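The **Masson Method** is a public speaking training program sold mainly to businesses in and near the city of Uvilham. It is usually taught as a two-day class in front of a small group, with each student giving several short talks that are recorded and played back. The program is best known for its claim that fear of speaking can be removed by a fixed series of breathing and pacing drills, a claim that has little independent support.

## Background

The method was put together by Jacqueline Aubert, a former sales trainer, who first taught it to staff at the freight company Birkon. The name does not refer to a person. According to the course workbook it comes from Masson Street, where the first classes met above a print shop. Earlier promotional material gave a different account and described a "Masson school" of speech teachers, but no record of such a school has been found, and the wording was later dropped.

Aubert has described the drills as her own work. Several of them, including the slow exhale before the first sentence and the habit of picking out one friendly listener, appear in speaking manuals that are much older than the course. The order in which they are taught may be original.

## Course format

The standard class runs for two days and is limited to 12 students. The workbook divides it into 4 units:

1. **Settling** — breathing, posture, and standing in silence before the group.
2. **Opening** — the first 30 seconds of a talk, practiced until the student can give it without notes.
3. **Carrying** — keeping to a simple outline, using pauses, and moving from one point to the next.
4. **Landing** — closing remarks and taking questions.

Most of the first day goes to Settling and Opening. Students who have reviewed the class often say that the last unit is rushed, and that handling hostile questions gets only a few minutes. A one-day version has been offered to corporate clients. It leaves out the playback sessions, although its brochure promises the same results.

Graduates receive a certificate. It is issued by the company itself and is not tied to any outside training body. The phrase "certified Masson speaker," which some graduates use on résumés, has no meaning beyond having attended.

## Claims and evidence

The company's literature states that students report a large drop in fear by the end of the second day. The figure rests on a form handed out in the classroom, in which students rate their fear before and after the course. Both ratings are filled in at the same sitting, after the final talk, so the "before" score is a memory of how the student felt. Forms were returned by 174 students. The company has not said how many were handed out.

The only outside review was written by Hugo Rolland, a lecturer in speech communication, who sat in on three classes and contacted students again in May. He found that most of them were glad they had gone and that many spoke more slowly and clearly on the second day than on the first. He could not separate this from the plain effect of giving several talks in a row to the same people. Of the students who answered his follow-up, few were still doing the breathing drills. Rolland wrote that the class was "a decent weekend of practice with a theory attached to it."

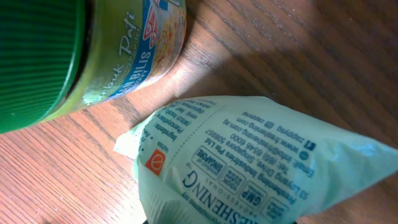

Aubert replied that the theory was what got nervous people to sign up for the practice, and that Rolland had no way of measuring confidence. She did not release the forms.

## Pricing and refunds

The two-day class has been priced at around $700 per student, with discounts for groups from one employer. The course is advertised with a "full confidence guarantee." Under the printed terms, a student who is not satisfied may repeat the class at no charge within a year. Cash refunds are given only if the student withdraws before the first morning.

## Related programs

A former instructor set up a competing class under the name Gruvach, which uses longer talks and no breathing drills. It makes similar claims about its results and has published less to back them up. Birkon, often listed as a flagship client of the Masson Method, now trains its staff in-house. Its name was still on the Masson client list when the list was checked on November 14, 2020.

## See also

- Fear of public speaking
- Corporate training
- Self-reported outcomes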